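집안일 로봇, 어디까지 왔나: 빨래 편

로봇이 공중제비를 도는 영상은 이제 봐도 별로 놀랍지 않은데, 빨래를 하는 영상 앞에서는 아직도 숨을 참고 봅니다. 저만 그런가요? 지난 2월부터 이 페이지에 집안일과 매장 일을 하는 기계 이야기를 모으고 있는데, 가장 많이 들어오는 질문이 늘 똑같습니다. "그래서 빨래는 언제 해 준대요?"

그래서 이번 갤러리는 통째로 빨래입니다. 사진은 맨 끝에 크게 한 장 걸었고, 그 앞에는 보면서 떠올리면 좋을 이야기를 조금 길게 적었습니다. 급하신 분은 쭉 내려가셔도 됩니다(그래도 다시 올라와 주세요!).

왜 하필 빨래인가

공장 로봇이 다루는 물건은 대개 단단합니다. 볼트는 집어도 볼트고, 상자는 들어도 상자입니다. 그런데 티셔츠는 집는 순간 모양이 바뀝니다. 소매가 안으로 말려 들어가고, 목 부분이 뒤집히고, 아래로 축 처진 자락은 다른 옷에 걸립니다. 카메라로 한 번 보고 "아, 저기가 소매구나" 하고 계산을 끝냈는데 손이 닿자마자 그 계산이 쓸모없어지는 거죠. 사람은 이걸 생각도 안 하고 합니다. 전화를 받으면서도 하고, 졸면서도 합니다. 저는 이 차이가 정말 재미있습니다.

다행히 세탁기에 넣는 일은 개는 일보다 훨씬 너그럽습니다. 구겨져 있어도 되고 뭉쳐 있어도 됩니다. 어차피 통 안에서 마구 섞일 테니까요. 그러니 기계가 집안일에 발을 들인다면 이 대목이 꽤 좋은 출발점이라고 봅니다.

단계별로 뜯어보면

집에서 세탁기를 돌릴 때 손이 하는 일을 순서대로 적어 본 적이 있습니다. 생각보다 길어서 놀랐습니다.

바구니에서 꺼내기. 한 벌만 집으려 해도 두 벌이 딸려 옵니다. 양말은 바닥에 떨어지고요. 요즘 로봇들은 일단 들어 올리고, 무거우면 다시 내려놓는 식으로 버팁니다. 꽤 영리한 방법입니다.

문 열기. 드럼세탁기 문은 손잡이 모양이 제조사마다 다르고, 당기는 힘도 다릅니다. 너무 살살 당기면 안 열리고 세게 당기면 본체가 흔들립니다. 우리 집 세탁기는 저도 가끔 두 번 당깁니다.

넣기. 둥근 입구 안으로 팔을 넣고, 고무 패킹에 옷이 끼지 않게 안쪽까지 밀어 넣은 다음 손을 빼야 합니다. 손을 뺄 때 옷이 따라 나오는 일이 정말 많습니다. 저는 이 장면만 모아서 하루 종일 볼 수도 있습니다.

세제와 버튼. 버튼은 그나마 쉬운 편입니다. 위치가 안 바뀌니까요. 세제는 뚜껑을 돌려 열고 양을 맞춰 붓는 일이라 손끝 감각이 또 따로 필요합니다.

꺼내기. 젖은 빨래는 무겁고, 서로 엉키고, 통 벽에 달라붙습니다. 제 생각에는 넣기보다 세 배쯤 까다롭습니다. 이불이 들어가 있으면 더 말할 것도 없고요.

개기. 여기서부터는 아예 다른 종목입니다. 다음 편에서 따로 다루겠습니다.

빨래방 한 달, 종이에 적어 본 숫자

동네 빨래방 Studton의 허락을 받아 한 달 동안 손님들이 드럼에 옷을 넣는 모습을 틈틈이 지켜봤습니다. 제가 기록한 투입 동작이 1000번입니다. 그중 78번은 옷이 문틈에 걸리거나 바닥에 떨어져서 다시 집어야 했습니다. 사람이 해도 이 정도입니다! 그러니까 로봇이 한 번 놓쳤다고 실망할 일은 아니라는 게 제 결론입니다. 중요한 건 놓친 걸 알아채고 다시 집느냐인데, 저는 요즘 영상을 볼 때 성공 장면보다 이쪽을 더 열심히 봅니다.

같은 걸 집에서도 해 봤습니다. 두꺼운 오븐 장갑을 끼고 한 손으로만 옷을 200번 넣어 보는 겁니다. 집게손 흉내라도 내 보려고요. 서른 번쯤에서 포기하고 싶었고, 백 번을 넘기니까 요령이 생겼습니다. 옷을 펼치지 말고 가운데를 콱 쥐어서 덩어리로 만들면 훨씬 잘 들어갑니다. 자락이 길게 늘어질수록 문턱에 걸리고요. 혹시 집에서 해 보실 분은 후드티부터 시작하지 마세요. 끈이 사람을 괴롭힙니다.

제가 보는 지금 점수

Virkedness라는 이름으로 작은 점수표를 만들어 쓰고 있습니다. 대단한 건 아니고, 집안일을 하나씩 놓고 "지금 맡길 수 있나, 옆에서 지켜봐야 하나, 아직인가"를 적는 표입니다. 세탁에 관해서는 이렇게 적어 두었습니다.

옷 집기: 옆에서 지켜보면 맡길 만함
드럼에 넣기: 지켜보면 맡길 만함, 얇은 옷이면 더 좋음
문 여닫기: 익숙한 기종이면 기대해 볼 만함
젖은 빨래 꺼내기: 아직, 그런데 좋아지는 중
주머니 속 휴지 찾기: 아직 (사람도 못 합니다)

느리냐고요? 느립니다. 그런데 저는 속도가 그렇게 걱정되지 않습니다. 제가 출근한 사이에 한 벌씩 천천히 넣고 있으면 되잖아요. 퇴근했을 때 빨래가 돌아가고 있다면 셔츠 한 장에 1분이 걸렸든 2분이 걸렸든 저는 박수를 치겠습니다. 정말 궁금한 건 양말 한 짝이 세탁기 뒤로 넘어갔을 때 어떻게 하느냐입니다. 그 문제를 푸는 팀이 나오면 이 페이지 대문에 제일 크게 걸어 드리겠습니다.

보면서 챙겨 볼 곳

옷을 쥔 모양을 먼저 봐 주세요. 가운데를 쥐었는지 끝을 쥐었는지에 따라 다음 동작의 난이도가 확 달라집니다. 그다음은 세탁기와의 거리, 그리고 문입니다. 개인적으로는 색이 또렷한 옷이 나올 때 제일 신이 납니다. 어디가 접혔고 어디가 삐져나왔는지 한눈에 들어오거든요.

댓글은 늘 열려 있습니다. 집에서 장갑 실험을 해 보신 분은 횟수와 옷 종류를 꼭 남겨 주세요. 지난 설거지 편에 달린 댓글도 전부 읽었고, 접시 이야기는 조만간 이어 가겠습니다.

검은 줄이 들어간 노란 옷을 덩어리째 움켜쥔 검은 집게손, 그리고 드럼세탁기. 저는 이 노란 뭉치가 참 좋습니다!
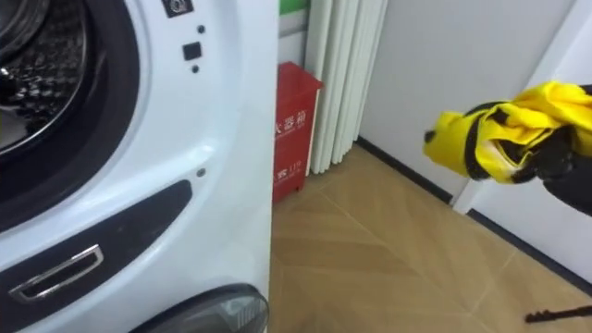
Yevdokiia Tkachenko
넣는 건 저도 안 귀찮아요. 저는 다 돌아간 빨래를 꺼내서 너는 게 싫어서 미루는 쪽이라, 점수표에 널기 항목이 없는 게 제일 아쉽네요. 건조기 없는 집도 많으니까 다음 편에서 개기로 넘어가기 전에 널기부터 다뤄 주세요. 장갑 실험은 수건으로 해 봤는데 열 번 하고 그만뒀습니다.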